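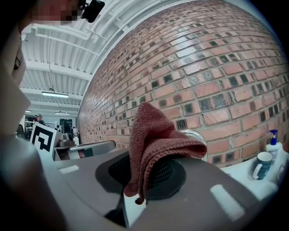 Apr 17, 2019
Posted by Jailson Cavalcanti

Is a $345 dehumidifier worth it for a small flat, or am I being sold something? The bloke at Sharifi reckons every rental in our street needs one. Things do dry slowly here, but a knit cloth, like the dusty red one, bunched up in a heap is never going to dry fast anyway. He also quoted 37 per cent off if I buy before June, and that made me trust him less.

Parvaneh Ansari

I'd want a humidity reading before spending a cent. A cheap gauge will do. Leave it in the worst room for a week, windows as you normally have them, and write down the number morning and night. Mine sat in the normal range the whole time and I'd already been talked into a Hirkus unit. It cost me $197 second-hand and lives in a cupboard.

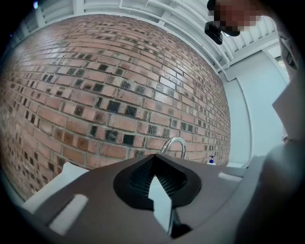 Salesmen love the words "rising damp". They'll point at any old wall and start quoting. Brickwork with charcoal-coloured faces and a few chipped edges, as on that wall, tells you very little by itself – plenty of bricks come in mixed colours. Ask what he measured, and with what.

Vondside

Just get one mate. Had mine 3 years, no dramas. Power bill went up a bit but I never worked out how much.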